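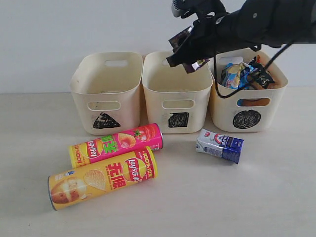
Kamrul Roy asked, after the last update, why we'd want a second gripper when the first one isn't busy every hour of the day. Fair question, and it's pretty much what I've been chewing on all month, so let me start there.

The arm itself isn't the holdup. It's the fingers! Every time we go from snack wrappers to cartons and canisters we like to try a different set, and swapping them means re-checking the grip settings from scratch (a good chunk of an afternoon, if I'm the one doing it). A second gripper, already set up and sitting on the shelf, would let us change over and get back to sorting the same morning. I asked Camargo and Broltent for quotes. Camargo can ship in 2 weeks, Broltent says 7, but Broltent throws in spare fingertips and a 24-month warranty against Camargo's 12. I'm leaning Broltent, mostly for the fingertips, which we go through faster than I budgeted for. My mistake, and I've fixed the line in the new sheet.

The bins were the cheap part, as promised. Plain plastic, with a triangle, a square and a circle drawn on the fronts in black marker. I priced printed labels and decided the marker was fine for now.

Still open on my end: the cable. I'd like a proper cable guide for the arm before we add anything else, and Warkis has one that should fit our mount. I'm waiting to hear back on the bracket. The Stastatport controller license also comes up for renewal in June, and I'd rather pay it out of this round than split it over two.

So what I need from you is a yes or no on the second gripper, and whether the license can go on the same request. The updated sheet is in the shared folder, second tab.

4 Apr 2018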